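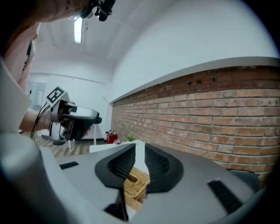 The wicker basket.

May 2019

Today I decided that I will stop to cut my own hair. I write it down so that I cannot pretend later that I did not say it.

It began in December, when I paid too much for a trim in the salon near Hebden station and came home looking the same as before. I was angry and I bought scissors. For some months it went well enough, I only took a little from the ends. Then last night I watched a video about layers. The woman in the video made it in nine minutes. I needed more than one hour, and now the left side is shorter than the right side, and at the back there is a piece which stands out like a small shelf.

I sent a photo to Usha. She did not laugh, or she laughed before she answered. She wrote: "Do not touch it again. Go to Kamran."

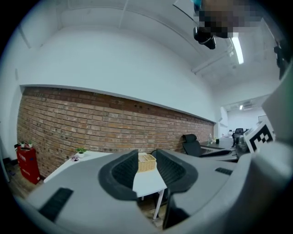
Posted by the owner of this diary | Filed under: Hair, My days

So I went. Kamran Yazdani has his chair at Wutetti, on the second floor above the bakery, and he had a free place at lunch because a bride had changed her date. He combed everything down straight and looked at it for a long time. He asked me which scissors I used. I told him, and he closed his eyes for a moment.

He cut off more than I hoped. It is now a bob, just under the ear, with a side part. He said my hair is fine but there is a lot of it, and that is why layers lift up on me when they are too short. I had always believed I have thick hair. I am 29 years old and I did not know this about my own head!

He also told me to wash it less often, every third day, and to put the conditioner only on the lower half. He used a cream from Stostesness that smells like pears. I wanted to buy it, but the small tube was 20 dollars, so I took only the comb with wide teeth. At home I still have half a bottle of the Nullent oil that Usha Subramaniam gave me, and she says two drops are enough for short hair.

My neck feels cold. I keep putting up my hand to move the hair from my collar and there is no hair. My mother will say on the telephone that I look like my aunt.

The scissors are in the kitchen drawer now, for opening packages. Next appointment is in six weeks.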